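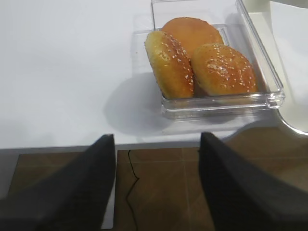

Minutes of the Flelton manipulation group, October 2018

Present: Fergal Rafferty (chair), the Yupanqui team, two from Banero by phone. Apologies from the Gostuvex software side, who sent comments in writing.

1. Minutes of the last meeting

Agreed with one correction. The learning rate under item 3 should have been given for the second training stage only.

2. Bread bun task, wrist view

The group looked at the wrist view with the fingers open and three buns in the clear tray. Two points were raised. The walls of the tray are transparent and the table is white, so the rim highlights are the strongest cue to where the container ends. The buns also touch and overlap, and the rear one shows no seeds on the part left exposed.

Fergal asked whether the segmentation stage treats the seam between the two front buns as a boundary. Yupanqui replied that it does when the seam is shaded and often does not under flat lighting. Merged masks are the largest single class of error in the current set.

Gostuvex had suggested in writing that seeded and plain crusts be given separate labels. Not agreed. The grasp is the same for both and the extra label would split an already small set. Seeds to be kept as a free-text note.

3. Results since the last meeting

The training set now stands at 3,641 grasp attempts. Of these, 445 were held out for evaluation before any tuning was done, and the held-out list has not changed.

The depth-only baseline and the combined colour and depth model were compared on the held-out attempts. The combined model was better on touching buns. On single buns there was no difference that the group was willing to report. Banero asked for the two cases to be given in separate tables in the write-up. Agreed.

262 attempts were marked as doubtful by the person labelling them, mostly where a bun was lifted and then slipped before reaching the drop point. There was a long discussion of whether a slip counts as a failed grasp or a failed transfer. Decision: failed transfer if the bun cleared the rim of the tray, failed grasp otherwise. The doubtful attempts will be relabelled on that rule by someone who did not label them first time.

4. Depth readings through the tray wall

Yupanqui reported that depth values near the front wall are unreliable and sometimes return the table behind. The present method discards any point within 4 mm of the fitted wall plane. Fergal noted that this also removes real points on buns that lean against the wall, and asked for the loss to be measured before the threshold is fixed. An opaque tray was proposed as a control condition. Agreed, same layout, same lighting.

5. Approach angle

Deferred. The Banero figures had not been circulated.

6. Actions

Relabel doubtful attempts under the rule in item 3: Yupanqui.
Opaque tray control runs: Flelton.
Measure points lost at the wall threshold: Yupanqui.
Separate tables for single and touching buns: Fergal Rafferty.
Circulate approach angle figures: Banero.

7. Any other business

Gostuvex will move the log format to the new version in January. Old logs will still be readable but cannot be appended to. Flelton to finish the control runs before the change.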